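Can an old desktop be made good enough for a community radio drop-in room?

Kavham
Posted 6th April

Hi all! I help run a little drop-in room in Clarton where people come to learn audio editing, mostly for the local radio hour. We've been given a desktop tower that used to sit in an office, and I'd love to turn it into our main editing machine. It boots, it's quiet, and it has more front sockets than I know what to do with.

The trouble is that it slows to a crawl once a project has more than five tracks. Speech is fine. As soon as somebody adds music beds and a bit of reverb, the playback stutters and people lose heart. We have a small budget left until August and I don't want to spend it on the wrong part. Should I be looking at the processor, the memory, the drive, or something in the software? I've never changed anything inside a computer, but I'm keen to learn. Thanks in advance!

ShboulSound

Oh, I love this kind of project! Old office towers make lovely editing machines, and audio is so much kinder to them than video is.

Before you buy anything, open your editor's audio settings and find the buffer size. If it's set very low, the computer has to hand over sound in tiny slices and it falls behind. Low is great while you're recording somebody who wants to hear themselves in headphones. For editing and mixing you can put it much higher and you won't notice the delay at all. I taught evening classes for 12 years and this one setting fixed half the stuttering that came through my door.

Next, freeze or bounce the tracks with effects on them. Most editors have it, sometimes under a different name (render in place, flatten, that sort of thing). It works out the reverb once and plays back the result, so the machine isn't doing the same sums over and over. Keep the original track muted and hidden in case you change your mind — and you will change your mind.
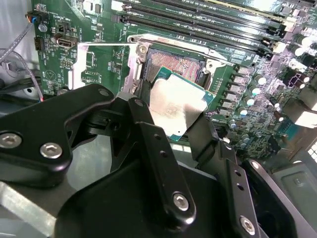 Reverb deserves its own paragraph because beginners put a separate one on every track. I did it for years! Make one reverb on a bus, send everybody to it, and turn the send up or down for each voice. It sounds better too, as if the people were all in the same room, and you've gone from ten heavy effects to one.

Then have a look at where your projects live. If they're on a USB stick or a shared network folder, copy them onto the internal drive before you start work and copy them back when you finish. I've seen a perfectly good computer choke on a project that was being read off a stick from somebody's key ring.

Try all of that on your worst project and see how far you get. Keep a copy of that project as your test piece, so that every time you change a setting you're comparing like with like.

virnon_tapes

more ram. always more ram. we had 1,000 clips in our oral history project and it wouldn't even scroll till we put more in

also close the browser!!

Ada at the Hatch

Good answers already, and I'd do everything ShboulSound says first. I just want to add the part about finding out what's really slow, because it's quick and kind of fun.

Play your worst project with the system monitor open beside it. Watch the processor graph, the memory graph and the disk graph through the busiest section. If the processor is pinned at the top while memory sits half empty, more memory won't help you, sorry Virnon! If memory is full and the disk is thrashing, then Virnon has it right and you'll be amazed at the difference. If nothing looks busy and it still stutters, suspect the audio driver or the buffer. 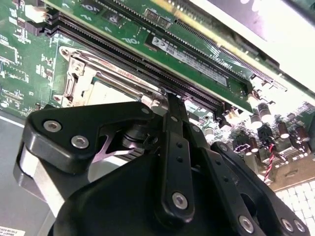 If memory does come out as the culprit, it's a very friendly first upgrade. Look up the exact model of your tower and find out which type it takes and how much it will accept in total, then check what's already fitted, as office machines often come with a free slot. Turn the power off at the wall, unplug everything, and touch bare metal on the case before you reach in. The memory slots are on the main board, the big circuit board (it's green in the picture, but yours might be any color). Line up the notch in the stick with the ridge in the slot, and press evenly at both ends. It takes a firmer push than you'd expect. I was so nervous the first time that I only got one end down and spent nearly an hour wondering why the screen stayed black.

I'd leave the processor alone unless the graphs really point that way. The choice of chips that suit an older board can be narrow, and for speech and music beds you can do so much with freezing and buses.

One more thing for a shared room: set up a template project with the tracks named, the reverb bus in place and the buffer already sensible. People sit down, open it, save it under their own name and start cutting. It keeps the machine happy and it gets them to the good bit faster. Do come back and say what your graphs looked like, I'd love to know!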